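Steel or glass for bread dough?

piltik40
19th September
Right, I've gone bread mad since June and I'm loving every minute of it! I've been proving in an old glass bowl and I'm after something bigger. Does steel make any difference to the rise?

CarolaB
Go big and go steel - you won't look back. Mine gets used for dough, salad, washing lettuce, everything.

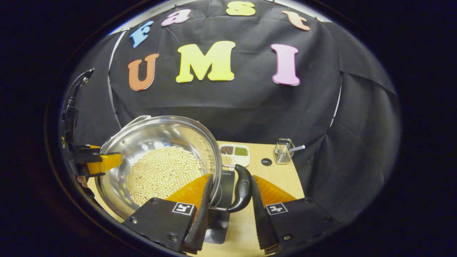

Rye is what got me into larger bowls, as it sticks to anything narrow and you need space to get your hand round it. A wide rim like the one on my steel bowl is lovely to grip while you're mixing, and the little loop means it can go on a hook.

Karim Benkirane
Have to disagree, sorry Carola! Glass every time for me. I like seeing the bubbles underneath, and steel gets so cold in my kitchen that the dough sulks for an hour.

CarolaB
Rinse it with warm water first, Karim! 30 seconds under the tap.

piltik40
Brilliant, thanks both. Might have to get one of each.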